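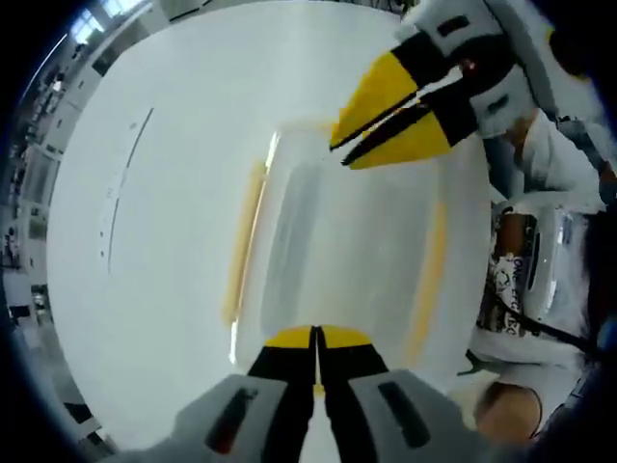 Yellow fingertips, nearly closed.

Search the Condbridge Museum
Type keywords and press enter

Maham Bhutto had the guest books out when I came in, and she'd already put the kettle on in the back office, so I knew we were going to be there a while. The books are from the old Torkora Hotel, which stood across from the Condbridge depot until it was sold and pulled down, and there are 14 of them. They spent a good part of their retirement in the attic of the Rizvi family, whose grandfather had been the last manager.

"He couldn't stand to see them go in the dumpster," Maham told me. "That's the story the family gave us, and I believe it, knowing what I do now about his handwriting. He ruled his own lines when the printed ones ran out. You don't do that with something you're going to throw away."

Maham has been our collections manager for five years, and before that she worked in a county records office, where she says she learned to read just about anything written with a bad pen. It's a handy skill with hotel guests. They signed in after long train rides, in winter coats, with children pulling at them, and plenty of them signed for the whole party in one scrawl.

I asked her where a person even begins.

"With the boring parts," she said, and laughed. "I do the spine, the boards, any loose pages, any mold. I write down what's tucked in. People leave things in guest books – streetcar transfers, a pressed leaf, a bill for two breakfasts and a lamp chimney. Every one of those gets its own number and a note saying which pages it was between. Then I let myself read."

The oldest book is the one she keeps going back to. It has 227 pages, and the remarks column on the right side was meant for room numbers and whether the guest had paid. One clerk had other ideas. He signed his shifts with the initial T, and he used the column for opinions: "Complains of the soup." "Very civil." "Wanted a south window, and so do I."

"I'm so fond of him," Maham said. "I've been through the city directories and I have two possible men, and I'm not going to tell you which one I'm rooting for. I'd like to find a payroll sheet. The Rizvis think there may be another box."

There's a salesman, too, who turns up every April with a different hometown beside his name. Maham first took him for several people with the same name, but the capital S is the same each year, with a big loop like a fishhook. She has a folder going on him. (She has a folder going on a lot of people, and I was shown most of them, and I enjoyed it very much!)

Sobia Satti is typing up the names for the index, and she came in partway through our second cup to ask about a word that was either "Dayton" or "daughter." We all took a turn with the magnifier. Sobia settled on daughter.

"It's the spelling that slows me down," she said. "I type what they wrote, even when it's wrong, and then I put what I think they meant in the next column. My own grandmother spelled our name three ways, so I don't judge."

The index should be ready for visitors to use in the reading room once the first books are finished, and Maham would love to hear from anybody whose relatives worked at the Torkora, in the kitchen or the laundry especially. Those folks never had to sign the book, so she knows the least about them. Photographs are welcome, and so are stories, and she'll scan your things while you wait if you don't want to leave them.

I asked whether she'd have liked to stay there herself.

"Oh, for one night," she said. "I'd have the soup."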